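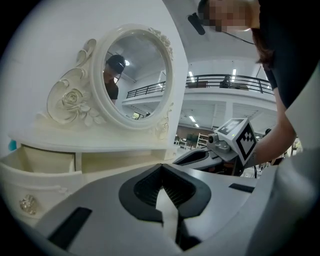
Irena Piątek
Buyer, finishes and fittings, Gidach

Fendon Drawer Wax, 200 g tin
Item no. 2411
In stock. Ships from the Willergate warehouse.

I held out against stocking this for a long time. A candle stub does most of what drawer wax does, and you already own one. The label on the Fendon tin says it "restores silent glide to any drawer," and I don't believe that of any wax. A drawer that was built badly will still be built badly when you've waxed it. So read this page before you buy, and if a candle sounds like enough, use the candle.

What it is

A firm paste of beeswax and a harder plant wax with a little mineral oil to let it spread. Tan color, mild smell. It goes on with a rag or a finger. It has no silicone in it, and that was the one point that got me interested. Silicone sprays work beautifully for a month and then cause misery for whoever tries to repaint the piece, as the new finish crawls away from every spot the spray touched. If you think you or anybody after you might want to change the color of a dresser, keep silicone out of the house.

What it does

It helps wood slide on wood. Old dressers, nightstands, desks, kitchen drawers with no metal hardware, the runners of an extension table. We tried it on a tall chest from our own back office that had to be opened with two hands. The bottom two drawers improved a lot. The top one improved a little, and the one in the middle didn't change, as its runner was cracked and all the wax did was make the crack shiny.

It also works on wooden window sashes, though not on a sash that has been painted shut. I've had that question more often than you would think.

What it won't do

It won't fix swelling from damp. If your drawers stick in summer and behave in winter, that's moisture, and the cure is air or a plane. You can wax on top of that afterward.

It won't help metal slides with ball bearings. Wax collects dust in there and you'll be back in a year with a worse problem. Clean the track and put on a drop of light oil.

It won't stop a loose drawer from rattling. That's a gap, and you can't fill it with something this thin.

It's no good as a polish for the outside of furniture, whatever the small print on the lid suggests. On painted pieces, white ones especially, it leaves a faint yellow drag that takes a while to get off. Keep it on the runners and the bottom edges of the drawer sides.

How to put it on

Take the drawer all the way out. Vacuum the runners. If there's old wax or soap on them, scrape it off with a plastic card and wipe down with mineral spirits, then leave the piece open overnight. Skip this and you've glued new wax to old dirt.

Sand any rough spots with 220 paper. Rub on a thin coat, thinner than feels right. Wait twenty minutes, buff with a dry rag, slide the drawer in and out a few times. If it still sticks, look for the dark shiny patch where the wood is rubbing and sand that before you reach for more wax. Most people who tell me a wax didn't work have put on far too much of it.

The "lasts ten years" claim

It's on the box. I asked Fendon what it was based on and got a leaflet with the same sentence in a larger font. I'd plan on doing a drawer you use every day once a year, perhaps in February when the air indoors is dry and the drawers come out easily. A guest room chest can wait a good deal longer.

Compared with the others we carry

Sikora Slide Stick, item 673. Harder, cleaner to use, costs less. It comes in a crayon shape that fits narrow grooves. For a single dresser I'd buy this one. It does crumble in a cold garage.

Fendon Drawer Wax. Better coverage on wide runners and on table extensions. Makes more sense if you have a house full of old furniture or you refinish pieces for sale.

Plain bar soap. We don't sell it for this and you shouldn't use it. It pulls in water and the drawer ends up tighter than before.

Notes from customers

"Fine on the desk. Did nothing for the dresser, but I had skipped the sanding." Trudy Gilchrist

"Good stuff, annoying tin. I open it with a screwdriver every time." Konrad Jasińska

"Can't tell it from the wax my father used, except for the price." Jarosław Kalinowski

I agree about the tin. Fendon has been told.

Returns

Unopened tins within 30 days. Opened tins we can't take back. If you aren't sure whether your drawers run on wood or metal, send a photo of the runner to the service desk before ordering and Igor Kaczmarczyk will tell you which product you need, or that you don't need one.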